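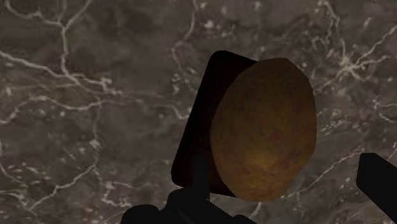

How Does a Potato Grow?

Potatoes are one of the most amazing foods you can dig up, and yes, you really do have to dig! They grow in the dark, under the soil, while a leafy green plant gets all the sunshine up above.

Is a potato a root?

Lots of people think so, but a potato is a part of the stem! It is called a tuber (say it like this: TOO-ber). The plant makes sugar in its leaves, using sunlight, air and water. Then it sends the sugar down underground and stores it as starch. A potato is a bit like a lunch box the plant has packed for later.

What are the eyes for?

Potato eyes can't see a thing, but they can do something even better. Each eye is a tiny bud, and a bud can grow into a whole new plant! Leave a potato in a cupboard for too long and pale little shoots will start poking out. Farmers plant small potatoes, or chunks of potato with eyes on them, and these are called seed potatoes.

Up come the leaves

After 2 or 3 weeks in warm soil, the first green shoots push up into the light. Now the gardener heaps more soil around the stems. This is called hilling, and it keeps the sun off the new tubers. Sunlight turns potatoes green, and green potatoes can make you sick, so never eat them!

Later on, the plant may bloom with white, pink or purple flowers. Underground, the tubers are getting fatter and fatter.

Digging day!

At the Wercombe school garden, we planted our potatoes in April in one big raised bed. One plant gave us 11 potatoes! Some were as small as marbles and one was so lumpy it looked like a duck (we drew a face on it before we washed it).

Try it yourself

Ask a grown-up to help you find a deep bucket with holes in the bottom. Put in some soil, add a seed potato with its eyes facing up, and cover it over. Water it when the soil feels dry, and add more soil as the stems get taller. When the leaves turn yellow and flop over, tip out the bucket and start hunting!

More to explore
Why Do Onions Make Us Cry?
What Lives in a Compost Heap?
Seeds That Can Fly
How Worms Help the Garden

Contact us | © Wercombe Garden Kids | Back to top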